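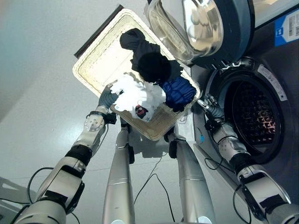 One participant wrote that the basket gets carried to the machine full and carried back empty, and that no diary she had ever been handed had a line for either trip. We received the comment in the second week of the diary phase, on the back of a form that asked only for start time, program and load type, and it led us to change the form. From then on, each entry had a space for where the basket was before, during and after loading. The results in this section come from the entries made on the changed form.

4.2 Basket handling at the machine

Figure 4. Loading position at a front-loading machine. The basket is held tilted, with its open top toward the machine. Load: black, white and royal-blue garments, unsorted.

The changed form was used for 844 loads. Participants marked one of four positions for the basket at the moment the first garment went in: on the floor in front of the door, on a surface beside or above the machine, held in the hands or against the hip, or tilted toward the machine as in Figure 4. A fifth box, "other," was used mostly for loads that arrived in the arms with no basket at all. We kept those entries in the time data but left them out of the comparison of positions.

The floor was the most common position in homes with a front-loading machine. It leaves both hands free, and the person bends or squats once for the door and again for each handful. Several participants wrote that they pushed the basket against the machine with a foot so that anything dropped would fall back in. Holding the basket was more common in narrow rooms where the door, when open, took up the floor space. Tilting was marked less often than either, and often by the same people who also marked floor. They appeared to tilt when the basket was partly full and put it down when it was heaped.

Tilting brings the garments to the lower side of the basket, where they can be reached or slid out together. It works better with a few loose pieces than with a packed load. Sheets and towels tended to come out in one lump and were sometimes pulled apart again before going in. Small items stayed behind. In the comments, socks left in the bottom of the basket came up more than any other complaint, and they came up for every position.

Basket shape had some effect. We supplied two models, the Soltar, a rectangular basket with rounded corners, and the Fokix, a round one with rope handles. The Soltar was easier to tilt and hold by the rim. The Fokix folded in at the side when lifted from one edge, and participants who had it either held it in both arms or left it on the floor. Households that kept their own baskets gave too few details for us to group them by shape.

4.3 Sorting

We had expected sorting to be finished before the basket reached the machine. In most entries it was not. Dark and light garments were carried down together, and the participant either washed them together or sorted at the door, with one pile going in and the rest staying in the basket. When sorting took place at the door, the basket was nearly always on the floor. A tilted basket does not give much room for picking through, and what lies underneath is hard to see.

Mixed loads were washed as they were more often than participants had said they would be in the November interviews. White shirts with a printed design were a common case. They were treated as colored by some people and as white by others, and in 2 homes the two adults did not agree. Most people who washed mixed loads gave the size of the load as the reason, and the age of the clothes came next. New dark garments were still held back by nearly everyone.

The entries from the Pollska building need separate mention. Its 9 households share a laundry room on the ground floor, and the machines there are raised on a Kaewsai base, so the door sits higher than in the other homes. Floor loading was rare in this group. Most rested the basket on the edge of the base or held it, and sorting was done upstairs before leaving the apartment. Times for this group are given in their own column in the next table and are not included in the averages.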